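**寒い台所での一次発酵について(室温か、冷蔵庫か)**
パン作り掲示板 > 発酵・こね

---

**gus_iwasaki**

はじめて投稿します。日本語は勉強中ですので、変な表現がありましたらお許しください。

ナンデールに引っ越してから、はじめての11月を迎えました。前の家は集合住宅の真ん中の部屋でしたので、冬でも台所が暖かく、発酵のことをあまり考えたことがありませんでした。今の家は古い一軒家で、台所が北向きです。朝、台所の温度計を見ますと、息が白くならないのが不思議なほどの温度です。

作っているのは、強力粉と水と塩と少しのドライイーストだけの、こねない種類のパンです。夜の寝る前に混ぜて、朝に成形して焼く、という方法を続けてきました。ところが、今の台所では朝になっても生地がほとんど動いておりません。表面に泡が少し見えるだけで、指で押すと粘土のようです。

そこで質問です。

- イーストを増やすべきでしょうか。
- 混ぜる水を温かくするべきでしょうか。
- または、室温をあきらめて、冷蔵庫で長く発酵させる方法に変えるべきでしょうか。

粉はホロウェイ製粉の強力粉、オーブンはグルジエの小さいものです。よろしくお願いいたします。

---

**rochelle_mbeki**

ガスさん、はじめまして。日本語はとても読みやすいです。私も母語ではありませんので、安心してください。

私の答えは「水を温かくする」です。イーストを増やしますと、たしかに早くふくらみますが、においが強くなります。私は去年の冬にそれをやって、家族から「ビールのにおいがする」と言われました。

やり方を書きます。

1. 粉の温度をはかる。冬の粉は、思っているより冷たいです。
2. 水は、手を入れて「ぬるいお風呂」と感じる温度にする。
3. 混ぜ終わった生地の温度をもう一度はかる。

三番目を省略する人が多いですが、私はここがいちばん大切だと考えております。生地の温度が分かりませんと、次の日に同じことを繰り返すことができません。

---

**darnell_o**

申し訳ありませんが、私は反対の意見です。

温かい水で始めても、台所が寒ければ生地は夜のあいだに冷えます。始めの数時間だけ元気で、あとは止まってしまいます。寝る前に混ぜて朝に焼くという予定でしたら、水の温度だけでは足りないと思います。

冷蔵庫に入れたほうがよいです。冷蔵庫の温度は、夏も冬も、引っ越しの前も後も、ほとんど変わりません。ガスさんが困っているのは「寒いこと」よりも「昨日と今日で違うこと」のような気がします。ちがいますか。

私の場合は、混ぜてから室温に2時間置いて、そのあと冷蔵庫に入れます。取り出すのは次の日の夕方です。

---

**mavis.pettigrew**

ダーネルさんに一つ質問があります。冷蔵庫から出したあと、成形するまで、どのくらい待ちますか。

私は冷蔵庫の方法を何回も試しましたが、いつも中心が冷たいまま焼いてしまい、下のほうに詰まった層ができます。本には「生地を室温に戻す」と書いてありますが、私の家の「室温」は、ガスさんのお宅と同じで、冷蔵庫とあまり変わりません。戻る場所がないのです(笑)

---

**darnell_o**

メイヴィスさん、よい質問です。私は待ちません。冷たいまま分割して、丸めて、それから待ちます。大きいかたまりのまま待つより、小さくしてから待つほうが早く温まります。ただし、丸めるときは力を入れすぎないでください。冷たい生地は固くて、引っ張ると表面が破れます。

---

**dolores_villanueva**

横から失礼いたします。長く読むだけの会員でしたが、この話題は私の毎日の悩みですので、書かせていただきます。

私はどちらの方法もやめて、オーブンの庫内を発酵の場所にしております。電源は入れません。熱いお湯を入れたカップを生地のとなりに置いて、扉を閉めるだけです。お湯は寝る前に一回だけ替えます。

注意が一つあります。家族の方に、中に生地があることを必ず伝えてください。私の夫は夜にグラタンを温めようとして、そのまま予熱を始めました。布巾が少しこげただけで済みましたが、それ以来、扉に紙を貼っております。

---

**gus_iwasaki**

皆さま、たくさんのご返事をありがとうございます。一つずつ読みました。

ロシェルさんの方法を昨夜試しました。混ぜ終わったときは、とても良い感じの柔らかさでした。しかし朝になると、ダーネルさんのおっしゃったとおり、途中で止まったように見えました。以前よりは動いていますが、焼くには早いと感じて、昼まで待ちました。焼き上がりは悪くありません。皮がよい音を立てました。ただ、仕事のある日にはこの予定は無理です。

今夜はドロレスさんの方法を試します。グルジエのオーブンは本当に小さいので、カップと生地が両方入るかどうか、これから確かめます。

---

**rochelle_mbeki**

ガスさん、試してくださってありがとうございます。途中で止まったということは、ダーネルさんの勝ちのようですね。少しくやしいです。

でも、一つだけ言わせてください。生地を包んでみましたか。私は温かい水で混ぜたあと、容器ごと毛布で包んで、発泡スチロールの箱に入れております。前の投稿に書くのを忘れておりました。私にとっては当たり前になりすぎていたのだと思います。

---

**darnell_o**

それは大きな忘れ物です(笑)

箱と毛布があるなら、話は変わります。勝ち負けは取り消します。それでも私は冷蔵庫を選びますが、理由は味です。冷たいところで長く置いた生地のほうが、粉の味がよく分かります。ウルニスの石臼びきのような粉を使うときは、特にそう思います。

---

**mavis.pettigrew**

味の話には、私は同意しません。

同じ粉、同じ塩で、冷蔵庫のものと箱のものを両方焼いて、目を閉じて食べ比べたことがあります。私には区別ができませんでした。娘は冷蔵庫のほうが「すっぱい」と言いました。すっぱいことと粉の味がすることは、別の話ではないでしょうか。

それから、ダーネルさんの「冷たいまま丸める」を試しました。下の層は、かなり薄くなりました。ありがとうございます。味の件では反対しますが、この件では感謝しております。

---

**darnell_o**

メイヴィスさんの目隠しの実験はとても面白いです。どのパンも、焼いたその日に食べましたか。私は次の日のほうが違いが分かると思っております。意地を張っているわけではありません。少しは張っております。

---

**dolores_villanueva**

容器のことも書いてよろしいでしょうか。だれも話題にしておりませんが、冬には意外に影響します。

私は以前、重い陶器の鉢を使っておりました。見た目が好きだったからです。しかし、冷えた陶器は生地の熱を取ります。棚から出したばかりの鉢に、せっかく温かくした生地を入れますと、底のほうだけ先に冷えてしまいます。お湯を一度入れて鉢を温めてから使えばよいのですが、夜の遅い時間にその作業は面倒です。今は軽いプラスチックのボウルに変えました。 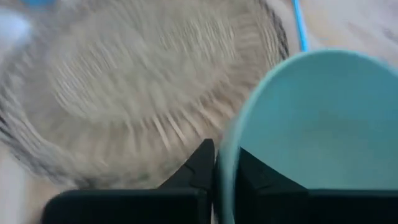
もう一つの変更は、塩を入れる時間です。粉と水だけを先に混ぜて、30分休ませてから、塩とイーストを加えます。こねない作り方では必要がないという意見も読みましたが、寒い時期は粉が水を吸うのもゆっくりのようで、私の生地はこのほうがなめらかになります。休ませる時間に食器を洗えますので、夜の予定にも合っております。

陶器の鉢が好きな方を否定するつもりはありません。夏はまた棚から出します。

---

**rochelle_mbeki**

ドロレスさん、私は陶器の味方です。たしかに始めは冷たいですが、一度温まれば、なかなか冷えません。箱と毛布の方法では、これが助けになります。温めるのが面倒だというご意見は、よく分かります。私は鉢を温めたお湯を、そのまま生地に使っております。

塩をあとから入れる方法は、私には合いませんでした。二回ほど、塩そのものを忘れました。塩のないパンは、本当に悲しい食べ物です。

---

**gus_iwasaki**

報告いたします。

ドロレスさんのオーブンの方法で、朝、生地がきちんとふくらんでおりました。カップは小さい湯のみにしましたら、ぎりぎりで入りました。扉には紙も貼りました。私は一人で住んでおりますが、朝の自分を信用しておりません。

失敗もあります。生地を出してから予熱を始めましたので、待っている20分のあいだに、成形した生地が少しだれてしまいました。発酵と焼くのが同じオーブンですと、ここが難しいです。予熱のあいだ、皆さまは生地をどこに置いておられますか。

週末に時間がとれましたら、ダーネルさんの冷蔵庫の方法も試したいと思います。

---

**darnell_o**

予熱のあいだだけ、冷蔵庫に入れてください。冷えると形が保たれますし、切り込みもきれいに入ります。

結局、冷蔵庫です。

---

**mavis.pettigrew**

ガスさんの台所でしたら、机の上に置くだけで同じことだと思いますが……。だれたのは温度よりも、発酵が少し進みすぎたためかもしれません。お湯を替えないで一晩置いてみるのはいかがですか。

---

**dolores_villanueva**

私もメイヴィスさんに賛成です。庫内が小さいと、湯のみ一つでもよく温まります。うちのオーブンは大きいので、お湯を替える必要がありました。最初に書いておくべきでした。今夜は替えないで、朝は5時に一度のぞいてみてください。早すぎる時間でしたら、すみません。

---

**gus_iwasaki**

5時は問題ありません。そのころにはいつも寒さで目が覚めております。今夜はお湯を替えずに置いてみて、明日また書きます。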